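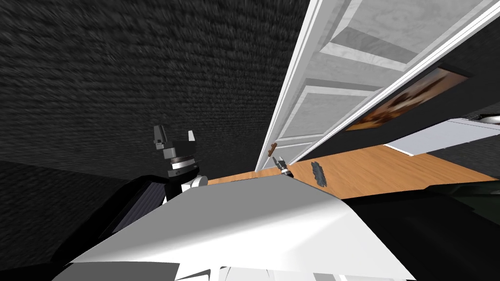 Endang Govindasamy objects that a rule written for a simulated cell is only a suggestion, because no one gets hurt when a rendered arm goes through a rendered table. The objection comes up every time this unit is taught, and it deserves a proper answer before we get to the rules.

The answer is that habits carry over. A script that skips its checks in simulation usually gets copied to the lab arm with the checks still missing. For this course, then, the house rules apply to both. They are the rules you will be graded on in the Zelwood assignment.

Unit 6: Working rules for two-arm simulated cells

Reading before class: the Furnham lab manual, chapters on workspace limits and logging. Bring your own notes on the Priltstead exercise.

1. Before a run

Write down which arm is the lead arm and which is the second arm. Use the same names in the script, the log and the report. Most mix-ups in past reports came from a student calling the same arm "left" in one place and "A" in another.

Check the units. Our scene files are in meters and the Nasution gripper scripts are in millimeters. Convert once, at the top of the script, and nowhere else.

Set the keep-out zones. Walls, doors and cabinet fronts count as solid even if the arm has no reason to go near them. A zone goes 80 mm out from each solid surface, except the work surface itself.

Open both grippers fully and confirm it from the gripper view. A joint value that says "open" is not enough for the log.
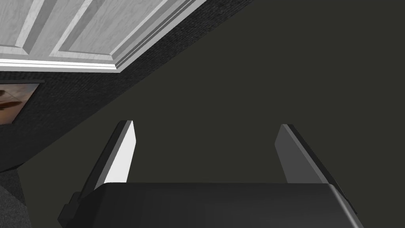

Why have a person look at all, one reader of last year's handout wrote in, when the simulator already reports finger position to more decimals than anyone needs?

The reported position tells you what the joint is doing. It does not tell you whether the finger model was loaded the right way around, or whether the view you are logging belongs to the arm you think it does. Looking takes a few seconds. Do it for each arm.

2. During approach

Approach speed is capped. Inside a keep-out zone the arm stops. Between zones it may move at full speed until it is 300 mm from the target, and from there at the slow setting only.

One arm moves at a time within reach of the target. The other one holds still and stays out of the way. If your task needs both arms at the object together, say so in the plan and get it signed off first.

Keep the target in the gripper view for the whole slow part of the approach. If it leaves the view, stop, back off along the same path and start the approach again. Do not guess where it went. Long thin parts are the hard case, as one end can be in plain view while the other end is somewhere you have not checked.

Do not use the background to judge distance. Wood grain and carpet textures repeat, and two places in the same room can look alike from close up. Use the depth reading. 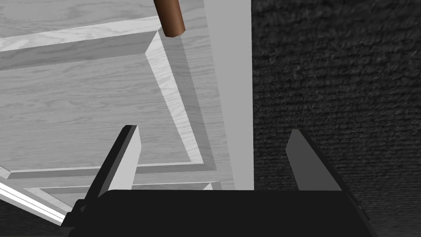

Course Notes, Issue 10, p. 6

2. During approach (continued)

A target that shows only at the edge of the view does not count as "in view" under the rule above. Move the wrist until the end you mean to grip is between the fingertips and well inside the picture. Then take your depth reading.

Panel edges and raised molding need extra care. The collision model we use is simpler than what you see on screen, and a molding strip may be drawn without being modeled. Add it to your keep-out list by hand.

3. Before closing the gripper

Stop the arm completely. Then check these points and log each one:

Target is between the fingers.
Neither finger is touching the target yet.
The second arm is stopped.
Depth reading has been stable for 10 readings in a row.

If the target sits closer to one finger than to the other, correct the wrist position before you close. Closing off center drags the part sideways, and in a two-arm task this throws off the position the other arm is relying on.
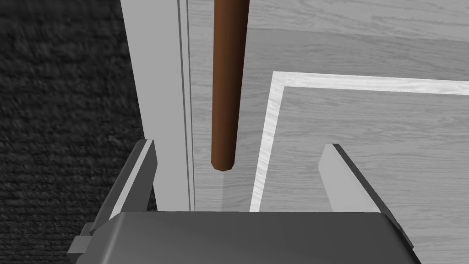 Fig. 4. Rod between the open fingers, nearer the left one.

Log a pre-close view like this for every attempt, including the ones you cancel. Over 80 percent of the marks for the Zelwood assignment are for the log and the plan. A failed grasp with a complete log can still pass. A good grasp with no log will not.

4. After a run

Save the scene state, the script and the log under one run number. Do not overwrite a run, even a bad one. If you stopped early, write one line saying which rule caused the stop.

Changes to the keep-out list go in a separate file with your initials. The list is shared, so tell your lab partner before the next run.

For next time: redo the Priltstead approach using the slow setting, and hand in your June log sheets if you have not done so. Unit 7 covers handing a part from one arm to the other.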